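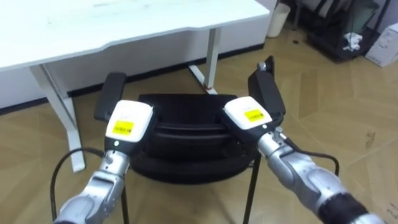 Filed under: Office News, Moves

Chairs! Nearly there. The Mendcombe rooms are being put back together this week and 198 of the new chairs are in, out of 257 on the Wijesinghe order. Rest due before the end of June, we're told.

Please, when you shift a chair, take it by both armrests. Not the backrest. Parquet is newly sealed and it marks if you drag things, so lift where you can. Felt pads are in the box by the post trays, help yourselves.

Desks stay where they are untill the sockets are tested. Chairs go back facing the desk, tucked in, so the cleaners can get round. Odds and ends along the walls: label them or they go to the Sotine store on June 25, 2025. Labels at reception.

Old chairs, the grey ones with the wobbly arms, can be had for a donation. First come etc. Ring 582 if you want one, and say which floor your on.

More on the kitchen next time, no room here.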